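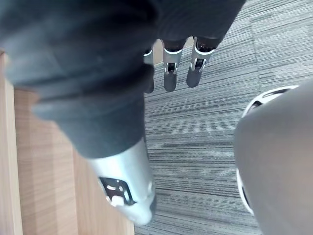

Karim Sabbagh fragt, ob die Nachzahlung auch dann fällig wird, wenn der Zähler erst im November getauscht wurde und der alte Stand nur geschätzt ist. Ja. Eine Schätzung ist zulässig, sofern der Zähler zum Stichtag nicht abgelesen werden konnte. Sie wird auf der Abrechnung mit einem »S« hinter dem Zählerstand gekennzeichnet.

Häufige Fragen zur Wasserabrechnung im Versorgungsgebiet Carwood
Stand: 7. Juni 2023

Wie wird der Verbrauch ermittelt?
Maßgeblich ist die Differenz zwischen Anfangs- und Endstand des Hauptzählers in Kubikmetern. Nachkommastellen werden nicht berücksichtigt. Wohnungszähler hinter dem Hauptzähler sind Sache des Eigentümers und werden von uns weder abgelesen noch abgerechnet.

Wie wird geschätzt?
Grundlage ist der Verbrauch der letzten 2 Abrechnungsperioden. Liegen keine Vorjahreswerte vor, werden 40 m³ je gemeldeter Person und Jahr angesetzt. Weicht der später abgelesene Stand ab, erfolgt der Ausgleich mit der nächsten Rechnung.

Was kostet der Kubikmeter?
Der Arbeitspreis beträgt 1,812 Euro netto. Der Grundpreis richtet sich nach der Zählergröße und ist dem Preisblatt zu entnehmen. Abwassergebühren werden gesondert erhoben.

Kann ich Gartenwasser absetzen lassen?
Mit einem fest installierten, geeichten Zwischenzähler, ja. Der Einbau ist vorab schriftlich anzuzeigen, eine rückwirkende Anerkennung ist ausgeschlossen. Aufsteckzähler für den Wasserhahn werden nicht akzeptiert. Für Poolfüllungen gilt die Absetzung nicht.

Wer trägt die Kosten der Befundprüfung?
Hält der Zähler die Verkehrsfehlergrenzen ein, der Antragsteller. Andernfalls der Versorger. Der Zähler wird ausgebaut und an die Prüfstelle in Itthorpe geschickt, für die Dauer der Prüfung wird ein Ersatzgerät gesetzt.

Mein Zähler läuft, obwohl alle Hähne geschlossen sind. Was tun?
Absperrventil hinter dem Zähler schließen. Steht das Zählwerk danach still, liegt die Undichtigkeit in der Hausinstallation. Häufige Ursachen sind Spülkästen und Sicherheitsventile am Warmwasserspeicher. Läuft es weiter, bitte den Entstörungsdienst verständigen.

Gilt das auch für Ballside?
Die Straßen nördlich der Bahnlinie gehören zu einem anderen Netz. Zuständig ist dort das Wasserwerk Bataineh. Die Netznummer steht auf der ersten Seite der Rechnung oben rechts.

Ab wann gilt ein Anschluss als Großabnahme?
Ab 3.000 m³ im Jahr. Die Abrechnung erfolgt dann monatlich.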